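Irisora changes wet umbrella bags at Jisov

Facilities firm Irisora will replace the umbrella bags handed out at the entrances to the Jisov office building from June. The present stock, supplied by Fletier, comes in boxes of 2000. 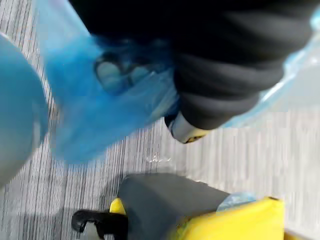 A folded black umbrella with a translucent blue bag on striped carpet.

The new bag is 50 mm wider at the mouth – the old size was too tight for folding models with a wrist strap. Film thickness is unchanged. A tenant survey drew 279 replies, most of them asking for an easier opening. 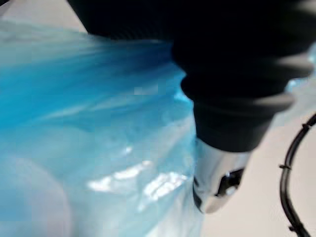 Thin film creases readily and clings to itself, so the bags will be supplied flat, in packs. Domański, which holds the cleaning contract, will place two collection bins by the lifts for used bags.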